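The worker's share in a machine's training

When an employer announces that part of a job is to be automated, the discussion turns very quickly to numbers: how many posts, how soon, at what saving. These are proper questions. They do, however, pass over a stage which may last for months, and during which nobody has yet lost or gained a post. It is the stage at which people do the job by hand so that a machine may later be taught to do it. This essay is concerned with that stage, and with what an employer owes to the people engaged in it.

The catering supply depot at Plellham is a useful place to begin. Among its duties is the preparation of paper cups for canteens and meeting rooms, which means separating them, checking them and stacking them again in the quantities a site has asked for. It is light work and it is dull work. The depot has for some years given it to staff returning from illness, to new starters, and to those who are no longer able to lift. Under the programme known as Gretell, the handling of cups is now also done with hand-held grippers, so that the movements can be recorded and used in training an automatic arm.
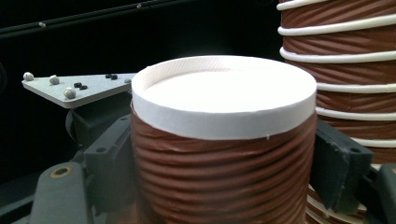

A cup held between the gripper fingers, beside a stack of the same kind. Plellham depot.

The object is a humble one, and that is part of the difficulty. A paper cup gives way if it is pressed too hard and slips if it is not pressed enough. Nested cups cling together. A person who has handled them for a season knows these things in the fingers and would be hard put to write them down. The programme asks that this knowledge be made available through a tool. In the view of the present writer, it should therefore be treated as skilled work, and paid and recorded as such.

At present it is not. At Plellham, staff who spend a shift with the grippers are paid at the rate of the post they have left for the day. Their names do not appear in the programme's reports, where their contribution is given in hours. The induction lasts 70 minutes and is well regarded, but it deals with the equipment only. It says nothing of what the recordings are for, how long they will be kept, or which duties at the depot are expected to change as a result.

The usual defence is that the task has hardly altered. Cups were picked up before and cups are picked up now. This cannot be accepted. A worker who picks up a cup in the ordinary way may talk to a colleague, change hands, stand back for a moment, or find a quicker method and keep it. With the gripper the pace is set by the needs of the recording, and the quicker method may be unwelcome if it differs from the one agreed. The employee's hands are occupied by the tool and the attention is fixed on a small area of table. Those who have moved from one kind of work to the other speak of a different sort of tiredness, felt in the wrists and in the eyes.

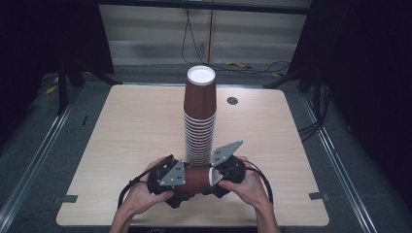
Eskola, writing in response to an earlier version of these remarks, takes a less gloomy view. I did this work for 3 months and I would choose it again over the packing line. It was quiet, I could sit down between sessions, and for once somebody asked me how the job ought to be done. What I minded was hearing in November that our section would be reviewed, and hearing it from a notice by the lifts. Pay matters, but I would put being told first.

That reply deserves weight. It is a mistake to suppose that employees object to automation as such, and it is a mistake which managers and their critics make in equal measure. Many would gladly be rid of the dullest part of the day. What they ask is to know what will take its place. The lighter duties in a depot serve a purpose that does not show in its accounts, for they allow a person with a damaged back or a long absence to remain at work among colleagues. If the cups are to be handled by an arm, that purpose must be met by other means, and the means should be named before the arm is ordered.

The smaller depot at Bosby offers some guidance. Before any recording was begun there, management and staff settled 2 matters in writing. The first was a separate rate for gripper work, with a rest period in every hour. The second was an undertaking that no light duty would be withdrawn until another had been found for the person holding it. The agreement runs to a single page. It did not delay the programme to any serious extent, and the site has since been able to fill its sessions from those who ask to do them.

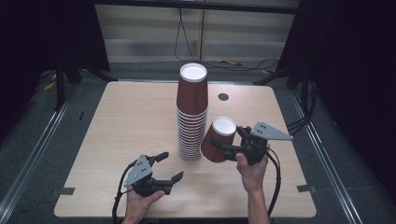 Holding a cup beside the stack with the right-hand gripper. Each hand has its own tool.

It may be objected that an agreement of this kind is easily made in a small place and less easily kept in a large one. Plellham has 70 staff on its floor and a rota which leaves little room for choice. The point is a fair one, but it bears on the manner of the arrangement and leaves the need for it untouched. A large depot has more duties among which to find a replacement, and more hands among which to share the strain.

Three steps could be taken at once. Gripper work should be entered in the grading scheme under its own title. Those who carry it out should be told, in plain terms and before they start, what is recorded and to what end. Any review of a section whose movements have been used in training should be opened with a meeting of that section, held in working hours. The cost of all this is modest when set beside the cost of the equipment, and it can be met from the programme's own budget. It would be regrettable if the next stage at Plellham were to begin before an answer had been given on each of them.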